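Re: [grippers] Pad choice for the hand-held units - soft fruit 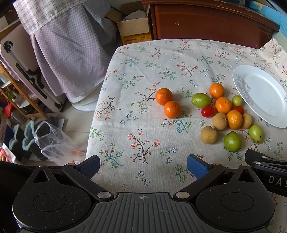
I have now had time to try both pad sets on the hand-held gripper, and my view differs a little from Mulugeta's (quoted further down). For anyone who skipped the earlier messages, the question is whether we keep the Skornar pads or go over to the Mancuso ones before the Derley sessions start in April. The two differ in the rubber and in the backing behind it. The body, pivots and linkage are the same in both cases, so anything that changes should come from the fingertips. The fruit set is mixed on purpose: a mandarin has dimpled peel and gives the rubber something to hold, a cherry tomato is glossy and gives it very little, and a longan is small and round enough to roll if the two fingers do not close on its middle. The blue pads suit the first of these best.

On 26 April-style set-ups aside, I kept the procedure simple. Operator seated, one hand on the grip, pick from the cloth, lift, move across, set down on the plate, open. I did 128 picks in all, split evenly between the two pad sets, with the same order of fruit for each. A pick counted as failed if the fruit dropped, rolled away from the fingers or had to be gripped again. Results:

Skornar: 9 failed
Mancuso: 2 failed

I would not read too much into the totals. Most of the Skornar failures were tomatoes, and they went the same way each time: the upper edge of one pad touched first, the fruit turned, and the second finger pushed it out. With the Mancuso backing the pad gives before the fruit turns. On mandarins I could find no difference at all.

Mulugeta Worku wrote:

> I have been through the Somby recordings again and I don't think
> the rubber is the problem. In most of the drops I looked at, the
> fingers were not closing level. One side arrives early and pushes
> the fruit across before the other side gets there. You can fit any
> pad you like and that will still happen.
>
> Before we order more pads, can somebody check the pivot screws on
> both grippers? Mine had worked loose after a week and the play at
> the fingertip was easy to feel. Tightening them helped, but then
> the grip was stiff and my hand was tired by lunch.
>
> Also, are we sure about using a patterned cloth? The tracking was
> fine for me on plain white, but I have not tried it on anything
> with flowers.
>
> Mulugeta

Taking these in turn.

Pivot screws: checked, and you are right that they matter. I had play on one unit and took it out before starting, so the figures above are with both arms closing level as far as I can judge by eye. The uneven first contact I describe is therefore smaller than the one in your recordings, but it has not gone away. Part of it comes from the operator's wrist. If the tool is rolled even slightly, one pad meets the fruit higher than the other.

Stiffness: I had the same trouble. Backing each screw off a little from fully tight was enough to free the grip without bringing the play back. A drop of thread lock should hold it there. Please use the low-strength kind, as we will need to get them out again.

Cloth: I used a floral print and the tracking held throughout. If anything I would expect it to do better than plain white, which gives the camera few features to follow when the tool is close to the table. The weak point is the fabric moving. If a finger catches the cloth and drags it, the pose estimate shifts with it. Clip the corners down.

One thing I have not settled is wear. The Mancuso rubber is softer and I expect it to mark sooner, particularly at the tip where it meets the table. I will leave one set on and look at it again after the next block of picks. If someone has a worn Skornar pair from the Somby work, I would like to have them for comparison - condition does not matter.

My suggestion is Mancuso for the small round fruit, either set for the rest, and no further order until the wear check is done. Objections to the list, please.

Niall Mackay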